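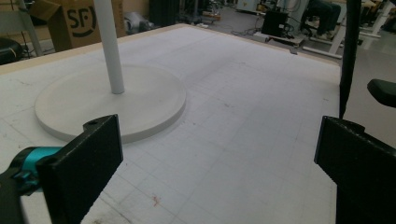
October 2020
Madder, second go

Picking up from the last entry, where the Gevora yarn came out salmon and everybody was polite about it. Want a proper brick red this time. Same root, same pot, slower heat, and chalk in the water.

Yarn: 800 g of the Gevora, undyed, lot 1377. Plus one small skein of the Grosero to see how a hairier wool takes it. Figure eight ties in four places, loose. Last time I tied too tight and got pale bands, still annoyed about that.

Scour
Hot water, a squirt of the plain soap, left to soak while I did the invoices. Gevora let out a lot of yellow. Grosero hardly any, it must be washed at the mill. Two rinses for the Gevora, one for the other. Squeezed, not wrung.

Mordant
Alum at 18 percent of dry weight of the yarn. No cream of tartar this round, I think it pushed the color orange last time, but changed the water too so can't really say. Dissolved the alum in a jar first. All of it did go, after a lot of stirring and a top up from the kettle. Brought up slow to a bare simmer, held an hour, lid on, then heat off and left overnight in the pot.

Morning: pot still faintly warm in the middle. Yarn feels a tiny bit sticky, normal.

Water
Tap here is soft, that's half the problem I reckon. The book from the Perero workshop says hard water for red, soft for orange, and theirs is straight off the limestone. Added a pinch of chalk per pot. A pinch isn't a measurment, I know. Weigh it next time.

Root
Chopped madder, last of the Wei bag. Soaked overnight in cold water, poured that first water off and kept it in the lidded bucket. It's very yellow-brown, might do for the sock yarn. Then mashed the root and put it in the big mesh bag. The bag leaks bits through the seam, so expect to be picking crumbs out of wool again. New bag on the order list!

Heat log
Start: cold, yarn in, everything under water.
First check: barely warm, bath looks like weak tea, nothing on the yarn.
Second check: warm, yarn peach.
Third: thermometer says 60 C. Turned right down. Peach gone to a sort of tomato.
Held there around 20 minutes too short I think, had to move the pot for the delivery. Put back after, crept up to 68 before I caught it. Browns come out over 70 so got away with it. Maybe.
Heat off, left to cool in the bath.

Turning the yarn: slow, from the bottom, no scrubbing. Grosero felts if you so much as look at it, one end has gone a bit solid already. Wooden spoons are better than tongs for this. Keep the dark one out of the alum pot please, mark one of the others for mordant.

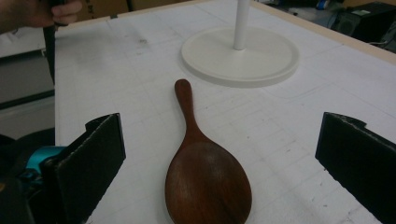 Result
Out of the bath: deep, much redder than expected. Rinsed till the water was nearly clear, took ages. Hung in the back away from the window.

Dry: lighter, of course. Brick with a bit of rust in it. Much closer. The Gevora is even all through except one skein that must have sat against the side, a paler stretch maybe a hand long. Will go for winding samples. Grosero is duller and browner, I'd call it fox. Quite like it, not what was asked for.

Rubbed a damp white rag down both. Gevora leaves a little pink, Grosero nothing. Rinse Gevora again.

Lightfast
Wound both on card, half covered with foil, taped in the front window. Leave till January, don't move them for the display. Last lot got moved.

Exhaust bath
Plenty of color left. Put the odd bits of sock yarn in without reheating, leave until they look like something. If it smells, chuck it.

To do
weigh the chalk
mesh bag, finer
more alum, down to the last tub
order root. Ask for whole this time, not chopped
try one skein in the first-soak water
label the buckets, there are two with lids now and they look teh same
iron dip on the paler skein? only a drop, it goes plum fast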